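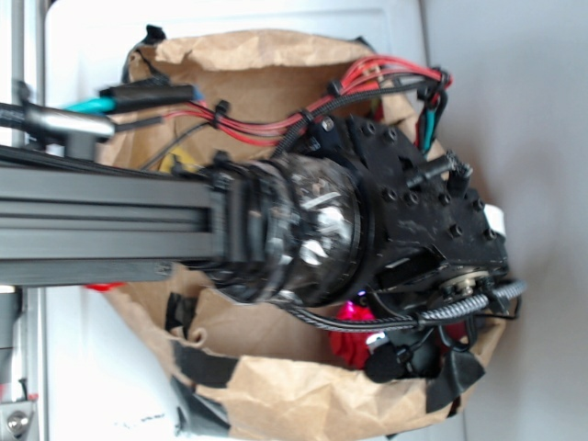

袋内把持作業規範

袋内把持作業規範(ふくろないはじさぎょうきはん)は、紙袋や布袋など、口が開いていて形の定まらない容器の中にロボットアームを差し入れ、中の物をつかんで取り出す作業について定めた実務上の規則集である。通称は「トラントゲート規範」、英語圏では Trundgate Practice と呼ばれることが多い。法的な拘束力はなく、研究室や小規模な自動化現場が任意に採用する。現行の第3版は 2023年6月8日 に公開された。

目次
1 概要
2 成立の経緯
3 用語
4 規定の内容
4.1 容器の準備
4.2 対象物の選定
4.3 進入と退出
4.4 配線とケーブル
4.5 視界の確保
4.6 停止と復帰
4.7 記録
5 他の規格との関係
6 採用と評価
7 批判
8 脚注
9 関連項目

概要

箱や棚からの取り出し(ビンピッキング)は、産業用ロボットの応用のなかでも早くから研究が進んだ分野で、容器の壁が硬く、位置も動かないという前提の上に多くの手法が築かれてきた。袋にはその前提がほとんど通用しない。口は触れるたびに形を変え、底は荷重で沈み、内壁はアームに押されて対象物のほうへ倒れ込んでくる。人間なら買い物袋に手を入れて、見もせずに目当ての物を引き当てるのだから、この落差は実に面白い。

本規範は、この作業を安全に、かつ後から比較できる形で行うための取り決めをまとめたものである。アームの機種やグリッパーの方式は問わない。全部で113の条項があり、そのうち70が「必須」、残りが「推奨」に分類されている。必須条項の大半は、実際に手を動かす前の準備に関するものが占める。初めて読んだ技術者は把持の章から開きがちだが、この規範の読みどころは準備の章にあるといってよい。

成立の経緯

規範の原型は、Trundgate の共同実験室で使われていた1枚の点検表である。当時、同じ建物に入っていた Odoi と Drustach の二つのチームが、紙袋からの取り出しの成功率をそれぞれ発表したところ、数字に大きな開きがあった。機体はほぼ同等で、制御の方式も似通っていた。原因を探るためにデータを持ち寄ると、片方は毎回新しい袋を使い、もう片方は同じ袋を破れるまで使っていたことがわかった。

この比較を主導したのがイヴォネ・タヴァレス(Ivone Tavares)とコフィ・クワンサ(Kofi Quansah)である。二人は803回の試行記録を読み直し、失敗のうちどれが把持の失敗で、どれが袋の変形や移動によるものかを一件ずつ分類した。その作業の副産物としてできあがった点検表が、のちに第1版の骨格になった。

第2版ではアウグスティナ・アッピア(Augustina Appiah)が配線とケーブルの章を全面的に書き改めた。それまで「配線は適切にまとめること」の一文で済まされていた箇所が、独立した章に育っている。第3版の編集はダット・ホー(Đạt Hồ)とコジモ・モレッリ(Cosimo Morelli)が担当し、停止と復帰の手順が加わった。

用語

口縁(こうえん)
袋の開口部をなす縁。折り返しや補強を含む。

底面
袋を立てたときに対象物が載る面。紙袋の場合、折り目の段差も底面の一部として扱う。

進入体
口縁の面を越えて袋の内側に入る部分の総称。グリッパーの指先だけでなく、手首、ボルトの頭、ケーブルの膨らみもすべて含まれる。この定義は規範全体の要であり、後述するように多くの条項がここから導かれている。

柔軟対象物
布、ロープ、薄紙の束など、つかむと形が変わる物。

共引き(ともびき)
対象物と一緒に袋そのものを持ち上げてしまう失敗。初期の文書では「袋釣り」とも書かれ、現場では今もこちらの呼び名が好まれている。

規定の内容

容器の準備

袋は平らで滑りにくい面に立て、口縁を外側に開いておく。新品の袋は紙に張りがあって口が閉じようとするので、使用前に一度しわをつけて癖を取ることが推奨される。

破れた袋は、テープで補修して使い続けても構わない。ただし補修の位置と日付を記録し、補修前の試行と後の試行を別の系列として扱う。テープを貼った口縁は硬さが変わり、アームが触れたときの倒れ方も変わる。試してみるとその差は意外なほど大きく、第1版の付録にはテープの貼り方だけを変えた比較実験が載っている。

袋を作業面に固定するかどうかは自由だが、固定した場合と固定しない場合の成績を合算してはならない。固定した袋では共引きがほぼ起こらなくなり、課題の性質が別のものになってしまう。

対象物の選定

一つの試験系列には、硬い物と柔軟対象物を少なくとも一つずつ含めることが求められる。柔軟対象物としては、編んだロープの玩具と丸めた布がとくに勧められている。ロープは細長く、斜めに置けば一端が内壁に沿って立ち上がるため、見えている部分だけを頼りにつかむと重心を大きく外す。布のほうはどこをつかんでも持ち上がる代わりに、底面から離れる瞬間がわかりにくい。性格の違う二つを同じ袋に入れると、制御の癖がはっきり表に出る。

色については、底面と見分けにくい茶系の物を最初の系列に使わないこととされる。認識の難しさと把持の難しさを混ぜないための配慮で、慣れてきた段階で加えるのは差し支えない。

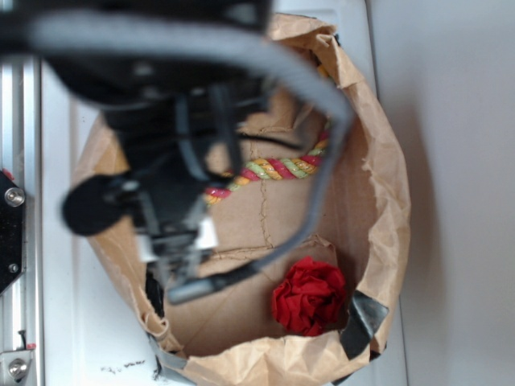
進入と退出

進入体は口縁の上方でいったん停止し、姿勢を整えてから袋の内側に入る。進入の速度は、袋の外を移動するときの半分以下とする。進入中に手首を大きく回すことは避け、回転が必要な場合は口縁より上で済ませておく。

口縁への接触そのものは禁止されていない。第1版の草案には全面禁止の条文があったが、実際に運用すると試行のほとんどが無効になり、早々に撤回された。現在の条文は「接触は許容し、引っかかりは許容しない」という趣旨で書かれている。引っかかりとは、進入体が動く向きに袋が引きずられ、底面が作業面からずれる状態を指す。

退出のときは、つかんだ物を底面からわずかに持ち上げた位置で一拍置く。共引きはこの一拍でほとんど検出できる。派手さのない規定だが、導入した現場から最も感謝されている条項の一つで、後からこれを外したという報告は見当たらない。

配線とケーブル

アッピアが書き改めたこの章は、本規範のなかで最も引用の多い部分である。袋の作業では、アームの外側を這う配線がそのまま進入体になりうる。机上の作業なら気にも留めない数センチのたるみが、口縁に掛かり、袋を倒し、運が悪ければコネクターを引き抜く。

主な規定は次のとおり。

配線は結束バンドまたは編組スリーブでまとめ、関節をまたぐ箇所には可動域いっぱいに動かしても張らないだけの余長を残す。
余長の膨らみは、できるかぎり進入方向の反対側に逃がす。
結束バンドの切り口は袋の内壁を向かないように回しておく。
電源線と信号線は、色か札で区別する。
最大まで曲げた姿勢と最大まで伸ばした姿勢の両方で外形を測り、大きいほうを進入体の寸法として届け出る。

最後の項目は初学者がよく見落とす。カタログに載っているグリッパーの幅をそのまま書き写し、実際にはケーブルのせいでひとまわり大きな物を袋に入れていた、という例は後を絶たない。自分の機体を測ってみて驚くのは、この規範の通過儀礼のようなものである。

視界の確保

カメラの台数や取り付け位置に指定はない。必須とされるのは、進入前に底面の全体が少なくとも一つのカメラに収まっていることと、進入中にアームで隠れる範囲をあらかじめ把握しておくことの二点である。上から見下ろす配置では、肝心の瞬間に指先がアームの陰に入ることが珍しくない。そのため、隠れた状態のまま動作を続けてよい時間の上限を、現場ごとに数値で決めておくよう求めている。

照明は袋の口の真上を避け、やや斜めから当てる。真上からの光は進入体の影を対象物に落とし、つかむ直前に見え方を変えてしまう。

停止と復帰

第3版で新設された章である。袋の中で動作が止まったとき、慌てて真上に引き抜くと、かなりの割合で袋がついてくる。規範では、まず指を開き、次に来た経路を低速で逆にたどり、口縁を越えてから初めて通常の退避姿勢に移るという順序を定めている。

人が手を入れて対象物を直す場合は、必ずアームの駆動を切ってから行う。袋の口は狭く、手とアームが同時に入れば逃げ場がない。袋を持ち上げて手前に引き出すだけの操作も、この条項では「手を入れる」に含めて扱う。

記録

各試行について、袋の使用回数、対象物の初期配置、進入の回数、結果を残す。結果は「取り出し」「落下」「共引き」「未接触」「中断」の五つから選ぶ。成功率だけを公表することは規範違反にあたり、必ず五つの内訳を添えなければならない。

内訳を読み比べるのは楽しい作業である。同じ成功率の二つの機体でも、片方は落下ばかり、もう片方は共引きばかりということがあり、そこから設計者の好みまで透けて見えてくる。

他の規格との関係

産業用ロボットの安全要求事項を扱う国際規格としては ISO 10218 があり、本規範はそれに代わるものではない。前文には、使用者が適用法令と該当する安全規格に従っていることを前提とする旨が明記されている。本規範が扱うのはその先の、袋という厄介な容器に固有の作法に限られる。

隣接する文書としては、Trirnton が公開している「軟包装取り扱い覚書」がある。そちらは密封された袋を外側からつかむ作業を対象としており、用語の一部を本規範と共有する。「口縁」の定義は両者で微妙に異なり、併用する際には注意を要する。

採用と評価

第3版の公開後に編集側が行った調査では、97の団体が全部または一部を採用していると回答した。大学の研究室が多く、実習の教材として使う例も目立つ。Odoi では新しく加わった人に、最初の課題として配線の章の全項目を自分の機体で確かめさせている。

高く評価されているのは、失敗の分類が平易で、専門外の人でも映像を見ながら同じ判定に達しやすい点である。クワンサは第2版の序文で「袋の動きまで見るようになると、失敗の記録が急に読み物になる」と書いており、この一節は講習の資料にもよく引かれる。

批判

条項の数が多すぎるという指摘は第1版の頃から続いている。Drustach は必須条項のみを抜き出した短縮版を独自に配布しているが、編集側はこれを公認していない。推奨条項のなかに、袋の癖の取り方のように結果を大きく左右するものが含まれているためである。

布袋やポリ袋に関する規定が薄いことも課題に挙げられる。現行の条文は紙袋での経験をもとに書かれており、自立しない袋については吊り下げ方の指針すらない。モレッリは次の版でこの部分を補う意向を示し、ポリ袋での試行記録の提供を広く呼びかけている。

脚注

[1] 条項数は第3版本文による。付録の確認項目は含まない。
[2] 試行記録の分類表は第1版付録Bに収録。第2版以降は別冊。
[3] 「袋釣り」の初出は第1版草案の欄外の書き込みで、筆者は不明。

関連項目

ビンピッキング
エンドエフェクタ
ケーブルマネジメント
柔軟物操作
軟包装取り扱い覚書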